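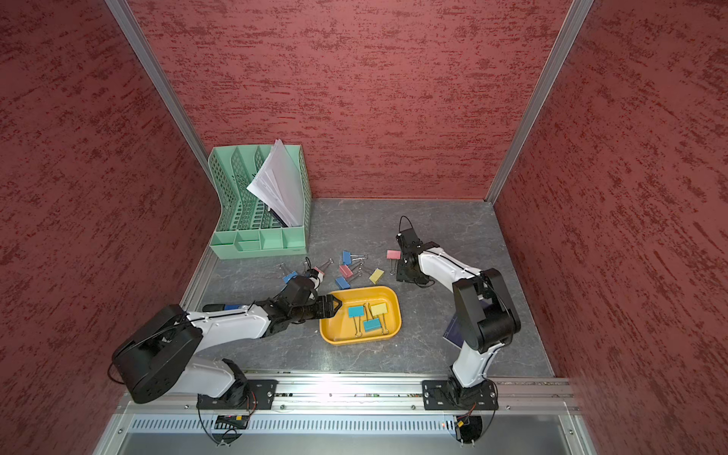
Left arm dropouts: what I found

March 7, 2023

The left arm on the binder clip cell has been dropping out mid-task since the second half of January. I finally have a cause I trust, so I am writing it up while the logs are still on disk.

Symptoms first. The arm would be partway through a pick, usually on the approach to the tray, and then all joints would hold position. The controller reported a bus timeout on the wrist joint. The right arm carried on with its own commands until the supervisor process noticed and stopped it as well. A power cycle cleared the fault every time, and the arm would then run for anything from 2 minutes to most of an afternoon.

The task is the desk tidying one. Clips in assorted colors go from the floor of the cell into the shallow yellow tray, and the arms share the work. It is not demanding in terms of payload. Binder clips are awkward for another reason: the wire handles cross and hook on each other, so a pick often brings a second clip along, and the recovery motion for that is a quick wrist rotation to shake it off. Remember the wrist rotation.

I started with the wrong theory. The timeouts looked like electrical noise, and the little connector boards at the front of the cell sit out in the open near the bases, so I suspected those. I swapped the left board for a spare. No change. I moved the power leads away from the data leads. No change. Waldemar Chmielewska, who built the Oakley cell at my old job and still answers my emails, suggested reseating every connector between the base and the elbow before touching anything else. I did, and got one clean day, which cost me a week because I believed it.

What I should have done earlier was line the faults up against joint position. The supervisor (I call it Nanari, it is a Python script with ambitions) logs joint states at 60 Hz, but it was only keeping the final 2,000 samples before a stop and then overwriting the file at the next start. I changed it to write a new file per fault. With a dozen or so of those to compare, the pattern was plain. Nearly all the dropouts fell within a second of a wrist rotation past the same angle, and nearly all of those rotations were the shake-off motion.

The cable on each arm runs along the outside of the upper link and on to the wrist. On the left arm I had tied it down too close to the joint when I fitted the wrist camera. At ordinary angles there was enough slack. At the far end of the rotation the cable went tight and pulled sideways on the plug. I found this by powering the arm down, turning the wrist by hand and watching a meter clipped across the data pair. The reading went open at the end of travel and came back when I let go. Under the jacket, right at the tie, one conductor had broken and the ends were touching most of the time.

So: a bad cable, and the bad cable was my fault.

Episode 596 was the one that made me stop running the cell unattended. The left arm froze low over the tray with its jaws just above the rim, and the right arm was already on its way to the same clip. Nanari stopped it, but late. The two grippers touched. No damage that I can find, and the speeds are low, but the supervisor was polling for faults on the same loop that writes images to disk, and the disk was busy. A stop that waits its turn behind a file write is not much of a stop.

Changes made:

Replaced the left cable. The new one has a proper service loop and the last tie is farther back along the link.

Checked the right cable. Its loop above the gripper is generous and the conductors test fine, so I left it alone.

Moved fault polling to its own process – a timeout on either arm now stops both before anything else is handled.

Limited wrist rotation in the shake-off motion. It works slightly less well on tangled clips. I can live with that.

Added a hand-turn check through full wrist travel, power off, to the startup list.

Still open: the Tedstead supply I use for both arms has no separate cutoff for each side, and I want an emergency stop that cuts power to the motors without going through the computer at all. There is a Brandomari relay box on order. Until it is wired in, I stay in the room while the cell runs, and the cell stays off when I leave.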